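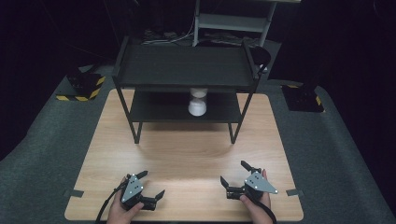

How much clearance should a two-tier countertop shelf leave between its levels? The height of the tallest cup you keep there, plus the thickness of a hand.

I will defend that rule here against the one most people use, which is the height of the tallest cup and nothing more. I have fitted kitchens in and near Clillwood long enough to have seen both applied. The second is the cause of most of the small racks I find at the back of cupboards, abandoned.

A two-tier shelf is a simple structure. It has a lower panel, an upper panel and legs. Its purpose is to recover the unused air above short objects. A bench that carries one layer of cups now carries two over the same area, and on paper the capacity has doubled. The paper figure assumes that every position on both levels can be reached. On the upper level this is nearly always true, as the hand comes down from open air. On the lower level the hand has to come in from the front, under a ceiling, past a leg on either side, and it has to come out again holding something.

Consider what a cup requires. Taken by the rim from above, it needs the full depth of the fingers over its top. Taken around the body, it needs very little overhead but a good deal of room at the sides. Taken by the handle, it needs the handle to be facing forward, which depends on whoever put it away. Most people in their own kitchens take a cup by the rim. They do it half awake and will not change on account of the furniture. A lower shelf that forbids the rim grip has forbidden the only grip anyone uses at six in the morning.

Then there is the lift. No cup leaves a shelf by sliding if the shelf has a lip. It has to be raised over the lip and drawn forward, and the raising uses up clearance that the tape measure said was available. I have measured racks where a standard mug fitted beneath the upper panel with 9 mm to spare and could not be removed without tilting. A tilted mug is acceptable when empty. The same rack is often used for sugar bowls.

Erdal Baysal, who builds cabinets and with whom I have disagreed on most subjects since our apprenticeship, holds that this is a fuss about nothing. His position is that the lower level should be as tight as possible and reserved for what is seldom needed. Put the everyday cups on top and the gravy boat below. It is a coherent view. My objection is that a benchtop is the most expensive storage area in a kitchen, in the sense that it is taken from the working surface. Nothing seldom needed belongs on it at all. If the gravy boat comes out at Christmas and in a cold January, it can live above the fridge.

The second question is whether cups should be stored upright or inverted. The argument for inversion is dust. The argument against it is trapped moisture, and on a solid panel that argument is strong. A cup turned over on a flat, unvented surface while still damp holds its own small climate until someone picks it up, and the smell on lifting it is familiar to anyone who has rented a holiday flat. On slats or mesh the difficulty goes away. On a flat panel I would dry the cup properly and then invert it, or leave it upright and rinse it before use. I do the latter. Hacer Gündoğdu, who ran the tea room at Taşdemir for 10 years, inverted everything, dried everything by hand first, and never had a stale cup to my knowledge. She also had staff.

Inversion has a mechanical consequence that is less often raised. Many cups are wider at the rim than at the foot. Inverted, such a cup stands on its widest part and is harder to knock over. It also presents its narrow end to the hand, so two neighbours can be set rim to rim with finger room between them higher up. On a crowded lower shelf this is a real gain. It improves access without touching the clearance, and it is the best case I can make for a practice I don't follow.

The third matter is the legs. Slender square legs are popular, and I have no quarrel with them structurally at these loads. What matters is where they stand. Legs at the extreme corners leave the whole front open. Legs brought inward look tidier in a showroom and take a hand's width from the opening at each side. A rack sold to me as holding 7 mugs below held that number only if the end ones were loaded first and collected last. I would pay more for corner legs and feet that do not mark timber. A bare metal leg on a timber top will leave a dent in time, particularly if the rack is dragged for cleaning, and it will be dragged.

A lip on the upper panel is worthwhile. Cups migrate when a bench is bumped. On the lower panel I would leave the lip off at the front, for the reasons given under lifting, and keep it at the back, where things are pushed.

My recommended figure for a household with ordinary mugs is the mug height plus 64 mm. That is my own hand over a rim with the lift included, and a person with smaller hands can take less. Manufacturers won't like it, as it makes the rack taller and puts the upper level nearer the underside of the wall cupboards. Where the two conflict, I would give up the upper level and keep a single raised shelf with decent room beneath it. Erdal would give up the wall cupboards. He has done so in his own kitchen and keeps his plates in a drawer beside the stove.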